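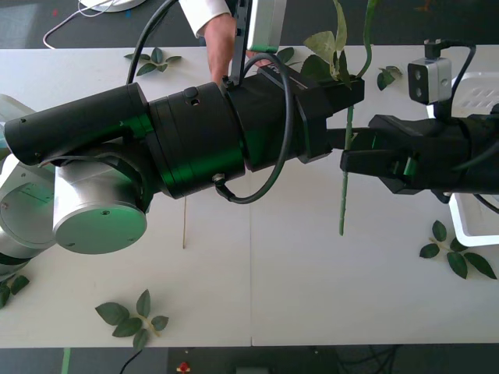

Artificial flowers are imitations of natural flowering plants, made for decoration, costume, or ceremony. They have been produced from cloth, paper, wax, glass, feathers, and, in more recent times, plastic. The craft of making them by hand is often called silk flower making, even when no silk is used.

History

Flowers of painted linen and thin shavings of horn were made in ancient Egypt more than 2000 years ago. Silk flowers were later worn at the Chinese court, and the trade reached Italy and then France, where workshops supplied dressmakers and hat makers. By the 1800s the work had been divided among many hands. One group cut the petals, another dyed them, and others shaped and assembled the finished bloom.

In the town of Lomthorpe, flower making was a winter trade carried on mostly at home. Families were paid by the gross for violets and forget-me-nots, which were sold on to hat makers. The largest workshop there, Venter, employed 400 people at its height and closed when trimmed hats went out of fashion.

Materials

Petals are usually cut from polyester, cotton, or silk. Fabric is stiffened with starch or gelatin before cutting so that the edges do not fray. Stems have a core of iron or steel wire, which is wrapped in paper tape or coated in plastic. Cheaper flowers are molded in one piece from polyethylene, and foliage is often made this way even when the petals are cloth.

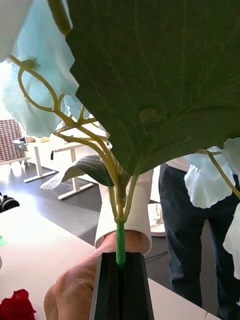
Construction

A traditional cloth flower is made in 5 stages: stiffening, cutting, coloring, shaping, and mounting. Shaping is done with heated metal balls pressed into the petal over a soft pad, which gives it a cupped form. Veins are pressed into leaves between two halves of a mold. The center is mounted on the wire first, and the petals are glued around it from the inside out — roses may need four or more sizes of petal. 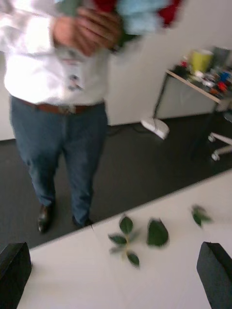
White shirt and blue jeans, with a bundle of colorful fabric held at chest height.

Care

Cloth flowers fade in direct sunlight and collect dust in the folds of the petals. They can be cleaned with a soft brush or with cool air from a hair dryer. Washing is not advised for older pieces, as the dyes may run and the starch will soften. Collections are best stored in boxes lined with acid-free tissue, away from damp.

See also

Millinery
Paper craft
Wax flowers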